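Gallery: the basket task, 2021-12-03

Hi all, Vasilis Vasić here with a few pictures from our Nerik study. The question is a small one – can a policy learned mostly from replayed motion reach over a desk without upsetting the robot's footing? We recorded 2947 reaches and kept 652 for training, and I'm still arguing with myself over what we threw out. The legs stay under the same controller we had in April, so all the new stuff is in the upper body.

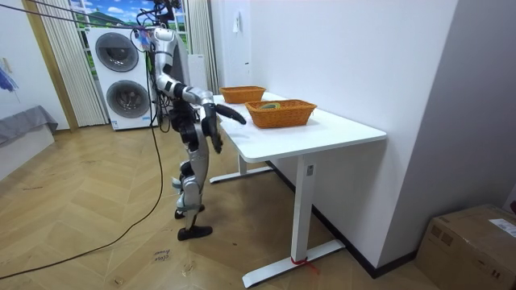 Fingertips low over the tabletop, near basket just ahead.

What I like about the method is how little it asks for. We feed in 6 recent body poses, the policy gives back the next arm targets, and the balance controller sorts out the rest (mostly!). Long reaches are my favorite test, with all that arm way out past the feet. The far basket makes for a nice long one:

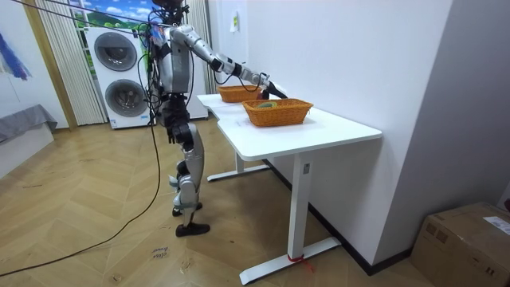 Aurora Serrano: Did you try training on all 2947 reaches, bad ones included? With Stustau we filtered hard too, and the policy never learned to recover from a poor start. I'd love to see the two compared.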